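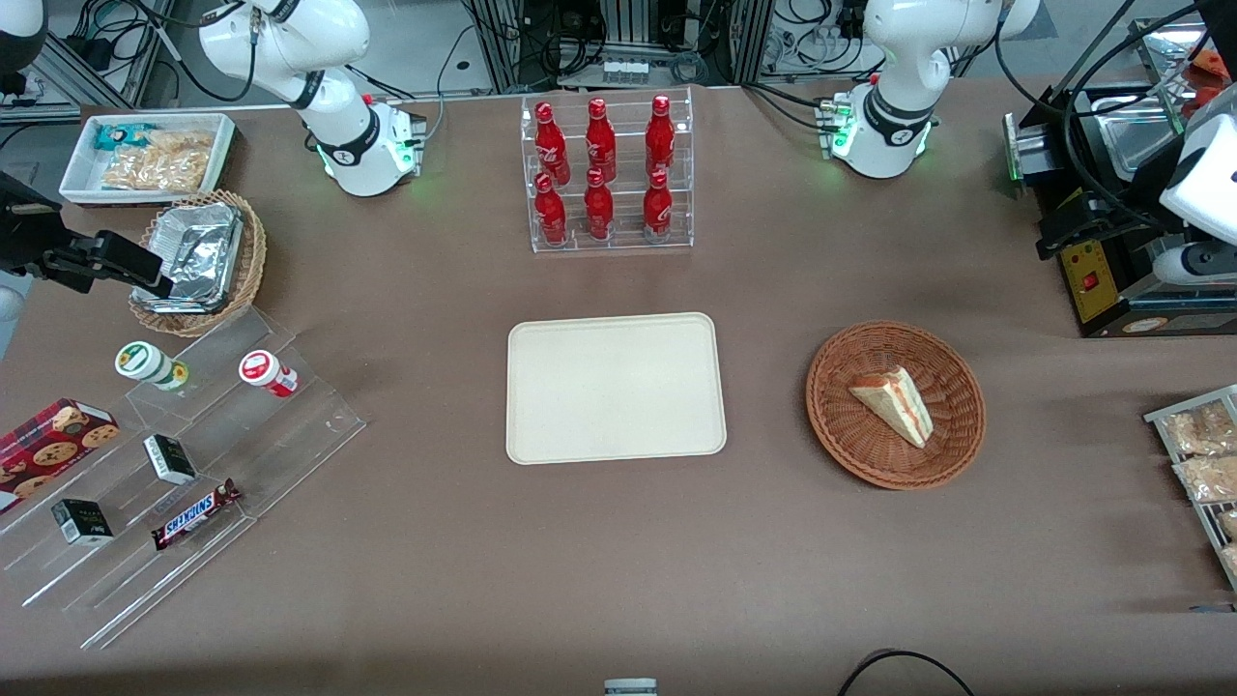 Randi Viklund wanted to know why the success rate in the write-up is given per item and not per order, when an order is what a customer would see.

Reply from vbarta
Because the policy is trained per item. An order in our setup is a list, and a small planner hands the items down one by one. If I report per order, the number mixes up planner mistakes and grasp mistakes and you can't tell which one to fix. I have both numbers. Per item is in the main table, per order is in the appendix.

Reply from randi_v
I found the appendix. My complaint is that the main table makes it look better than it is. If an order has 3 items and each one goes right nine times out of ten, a good share of orders still come out wrong.

Reply from vbarta
Agreed on the arithmetic. I'll move the per order column next to the other one in the next draft.

Reply from tyra_e
Can somebody restate the method for those of us who only read the first post? I got lost at the part with the two kinds of demonstrations.

Reply from vbarta
Short version. We collected 194 demonstrations by teleoperation on the snack counter layout, two arms, one empty tray in the middle where the order is supposed to end up. In the first set the operator does the whole thing from start to finish. In the second set the operator starts from a bad position, for example the gripper is too close to the basket rim or the arm is already past the item, and shows how to get out of it. We call those recovery demos. The question of the study is how many recovery demos you need before they stop helping.

The answer so far is that they keep helping up to 80. After that the curve goes flat for bottles and keeps going up slightly for anything in a bag.

Reply from tyra_e
Thanks. And is 80 part of the 194 or on top of it?

Reply from vbarta
Part of it. The total stays fixed in every run, only the mix changes. Otherwise you would just be measuring more data.

Reply from agnes_t
I think the fixed total is the weak point. A recovery demo is shorter than a full one. If you swap one for the other you have the same number of demos but fewer frames of training data. So the mix changes and the amount changes with it. At Urdale we match on total recorded time for that reason.

Reply from vbarta
We tried matching on time early on. The trouble is that full demos vary a lot by operator. A slow operator fills up the time budget with hovering, and then the policy learns to hover.

Reply from agnes_t
Trim the hovering.

Reply from vbarta
We do trim pauses at the start and end. Trimming in the middle changes the speed of the motion and I don't trust that.

Reply from agnes_t
Fair, but then you should at least report the time for each mix, so a reader can judge. One extra row in the table.

Reply from vbarta
Can do. Each recording has its length saved, so it's a small script.

Reply from mbfjeld
Different question. Do the clear stands cause trouble? We use acrylic shelving in the Widlow setup and the depth sensor sees straight through it. Half of our early failures were the gripper hitting a shelf edge that the depth image said wasn't there.

Reply from vbarta
We don't feed depth to the policy, only color images from the fixed camera and the wrist cameras. Shelf edge contacts still happen. I would say the policy has learned where the stand is more than it sees the stand. When we moved the stand toward the front of the table, contacts went up in all the mixes, and recovery demos helped only a little.

Reply from mbfjeld
That sounds like memorizing the layout.

Reply from vbarta
Partly, yes. It's in the limitations section.

Reply from randi_v
It deserves more than a line in limitations. If the stand position is memorized, then maybe the recovery demos help because they cover more positions of the arm relative to a fixed stand. That would be coverage and have nothing to do with recovery as such. Have you tried a control where the operator starts from random positions that aren't bad ones?

Reply from vbarta
No. That's a good control and I should have run it.

Reply from agnes_t
Seconded. I'd expect random starts to get you most of the gain.

Reply from tyra_e
I'd bet the other way, for bags at least. When a bag slips, the fingers are half closed on plastic and you have to open, back off and come in lower. A random start in free air never shows you that. We saw this with chip bags on the Idel gripper. Extra start positions did nothing for us until we added slips on purpose.

Reply from agnes_t
How did you produce slips on purpose?

Reply from tyra_e
Operator grabs too near the top seam and lifts. Works nearly every time. We cut the first part of the recording so the policy doesn't learn the bad grab.

Reply from vbarta
We cut the same way. The recording is marked with a foot pedal at the moment the operator starts correcting, and everything before the mark is dropped. Two operators forgot the pedal a lot, so we went through theirs by hand.

Reply from mbfjeld
How far back from the pedal mark do you cut? People press late.

Reply from vbarta
We cut exactly at the mark. If they press late we lose the start of the correction. I looked at moving the cut 2 seconds earlier and it brought some of the bad grabs back in, so I left it.

Reply from mbfjeld
Bakke has a labeling script that finds the cut from gripper opening and wrist direction. It's rough but it beats the pedal. I can ask if they will share it.

Reply from vbarta
Please do.

Reply from randi_v
So the list for the next draft is the per order column, the time row, and the random start control. Is the control realistic with your schedule?

Reply from vbarta
The first two this week. For the control I need operator time, and I can probably get that in April. I'll run it with 80 random starts in place of the 80 recovery demos and leave the rest of the data alone.

Reply from agnes_t
Use the same operators if you can. I still think you should match on time, but I'll wait for the row.

Reply from tyra_e
Please split the results by bag and bottle when you post them. One average over everything won't settle it.

Reply from vbarta
Will do. I'll post the numbers in this thread.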